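Who Looks After the Good Scissors? Shared Equipment in First-Year Biology
Živko Begović and Oleksandra Shevchuk
Project report, Aug 19, 2026

Background

Our faculty stopped issuing personal dissection kits in April and moved to a shared pool, signed out by the bench. The stated aim was to save money. We wanted to know what sharing does to the gear, and to the people who have to share it. Neither of us had run a survey before, and it shows in question 9, which asks two things at once and got answers to a third.

Method

We surveyed 39 students across two lab streams and followed 12 kits through the term. After each class we checked every kit against the sign-out sheet and noted anything missing, bent or returned to the wrong slot. Živko did the checking. Oleksandra did the spreadsheet, then did it again after Živko's colour coding.
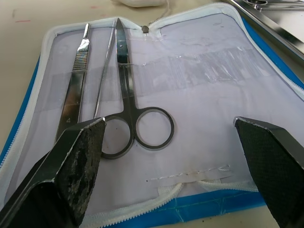 Most students said they treated shared tools the same way they would treat their own. Our records are less flattering. Scissors went astray more than any other item, and they tended to travel in one direction, towards the back benches, where they were also the sharpest. Probes hardly moved at all. We put this down to the fact that you can't open a packet of chips with a probe.

Students who had owned a kit before the change were the most annoyed by the new system and the most careful under it. One wrote half a page on the correct way to dry forceps. We have left it out for length, with regret.

What we would change

The sign-out sheet should name a person. At present it names a bench, and a bench has never been known to apologise. We also suggest a labelled slot for each tool and five minutes at the end of class for packing up, which the timetable currently gives to walking to the next building.

Limits

Term ended before we could follow the kits through the prac exam. Two sheets were lost, both from the back benches. Question 9 has been withdrawn.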